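## Worktop care: what we use and how often

The kitchen at the Clisum building has been open to members since April, and the questions we get most are about the surfaces. People want to know what they can wipe them with, whether the oil is safe around food, and who to tell when a spot goes dull. The short version is on the card by the sink. The longer version follows.

Daily cleaning is a damp cloth and a drop of dish soap, then a dry cloth. Please don't use the green scouring pads from the pan drawer. Two of the counters were scratched that way in the first month, and it took most of an afternoon to sand them back. Bleach sprays stay under the sink for the floor drain and the trash cans.

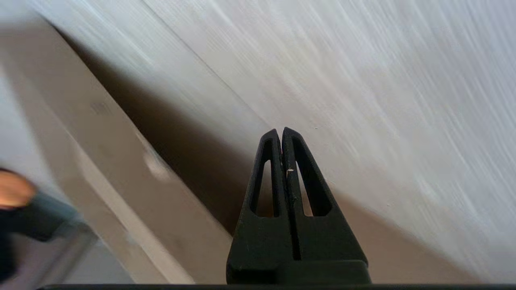 Streaks are the most common complaint, and most of the ones reported to us turn out to be soap left behind by a cloth that was too wet. A pale top shows them more than a dark one does. People usually mean these when they write "marks" on the sign-out sheet. Before you report one, go over the area once with plain warm water and dry it along its length. If the streaks are still there the next morning, write the counter number on the sheet and leave it for us.

Some marks won't wash off. Tea, beet juice and turmeric need to come up within a few minutes. A paste of baking soda and water will lift a fresh stain — leave it on for 5 minutes, then rinse. Anything older needs sanding, and we would like to do that ourselves so the finish stays even from one counter to the next.

We re-oil the wooden tops every 8 weeks with Palomino board oil. The counters are closed overnight when this happens, and a notice goes up on the kitchen door beforehand. In the morning they may still feel a little tacky. Put a board or a tray down before you set out food, and keep paper off them until noon.

The Colano shelving along the back wall gets the same soap and water but no oil. It has a factory coating, and oil makes it sticky enough to hold dust.

Spare cloths are in the second drawer. Used ones go in the bin by the Zisidberg Street entrance, spread over the rim if they are wet. Supplies for the year so far have come to $714, mostly cloths and oil, and that was within what we set aside.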